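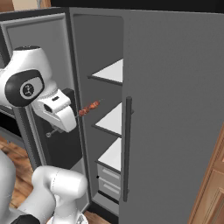
Hi, and thanks for grabbing the Stalness fridge set! I'm Muthoni, I did most of the driving, so if a demo looks clumsy that one's on me.

## What you get

584 teleoperated demos of one arm in a simulated kitchen, all of them built around the open refrigerator. The food changes (meat skewers are my favorite, they stick out so far that you have to think about the angle early), and so does the shelf you're asked to reach. Every demo has joint positions, gripper state, rendered video and a one-line instruction that Noel typed up.

## How we drove it

I held a tracked hand controller and the arm copied my wrist. Squeeze to close, let go to open. Recep wrote the mapping and I complained about it until February, when he added a clutch button – press it and you can move your hand back without dragging the arm along. The demos in `early/` are from before the clutch, and you'll see long pauses where I was untangling my elbow.

## Splits

- `train/` and `val/` are split by kitchen layout
- `early/` is pre-clutch, use it if you like
- `misses/` has drops and door bumps, labeled by hand

Episodes get cut at 3,000 steps. Most finish well under 1,000.

## Known problems

Long items sometimes clip through a shelf edge on contact. Cengiz has a patch for the collision meshes but it isn't in this release. Also, the gripper value is flipped in `early/` (1 is open there, 0 everywhere else). Sorry!

Last edited 2021-07-07. Open an issue if a file won't load, and please paste the episode number.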